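Chapter 4
Gathering Examples

If you have ever tried to teach a child to fold a sweater, you will remember how little of the teaching was done with words. You said "bring the sleeves in," and the child looked at you, and then you did it yourself, slowly, and then once more, and somewhere along the way the small hands began to follow. The machines in this book learn in much the same way, and this chapter is about the patient business of showing them.

In Chapter 3 we supposed that the examples were already sitting on a disk, neatly labeled, waiting for us. Somebody has to make them, of course, and the way they are made leaves its mark on everything the system later does. We will follow one collection from start to finish, the Detamberg clothing set, which contains 359 demonstrations recorded in 11 homes during a single March. It is a small set by today's standards (the exercises at the end use the Fenau set, which is a good deal larger), but small is a comfort when you are learning, and you can look through all of it in an afternoon with a pot of coffee.

The Detamberg collectors worked with a hand-held gripper, a pair of fingers that a person carries to the task, with a camera riding along just behind them. The person does the moving and the camera records what the fingers meet. No robot arm has to be hauled up the stairs, and a bedroom can stay very much a bedroom. 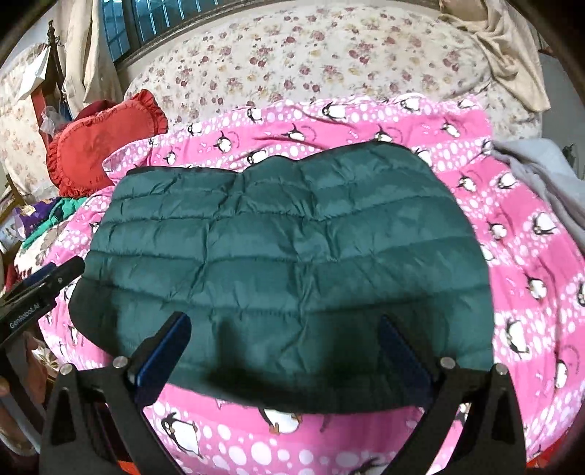 Figure 4.1 The open fingers of a hand-held gripper at the lower edge of a quilted jacket, seen from the tool's own camera. The jacket is spread on a penguin-print blanket.

Take a moment over the figure before reading on, and think about what a learner would have to sort out. The jacket is dark, shiny and full of creases, and the blanket under it has a busy pattern of its own. Where does the garment end? You and I answer without effort, having met a great many jackets and a great many beds. A system that had only seen shirts on a plain white table might go badly astray, and we will meet one in Section 4.3, the Naretti folder, which was trained on 500 demonstrations from a single tabletop.

So our first question is a homely one: whose beds, whose jackets, and how many of each? Section 4.1 takes it up, along with the Ingvarsson checklist, an 18-item sheet for planning a collection visit. Keep a pencil handy, as you will be filling one in for your own home.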